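Cleaning up a whiteboard that won't wipe clean

Quick one because I've had to explain this twice since April. If your board has gone gray and smeary, don't buy a new one yet.

You need:
- two soft cloths, one damp, one dry
- a drop of dish soap in 400 ml of warm water
- rubbing alcohol for the stubborn bits
- an old toothbrush

Take the board down if it's a small one and lay it flat on a table. Much easier - no drips down the wall. Put your pens and bits in a box first so they don't roll off.

Soapy cloth first, whole surface, top to bottom. Then the dry one. Don't skip drying or the alcohol just slides around.
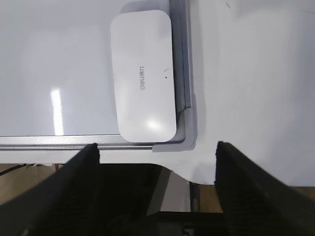

Now the frame. Aluminum strips collect black dust in the grooves, and it ends up back on the board next time you wipe. Toothbrush, barely damp, run it along the groove. Go easy round the plastic corner pieces, grime sits where they meet the metal. Wipe the loose stuff outwards, away from the writing surface.

Old marker still there? Alcohol on a cloth, small circles, teh worst patch first. Permanent pen - scribble over it with a dry erase marker, wait 8 seconds, wipe. Repeat if its still showing. Window open please.

Tilt your head and look at it against the light. Streaks show up in the glare that you'd never see straight on. Buff those out dry.

No scouring pads, ever. Hường Bùi used one on hers and now the ink sinks right in.

Let it dry before you write on it. Mine goes back up after lunch.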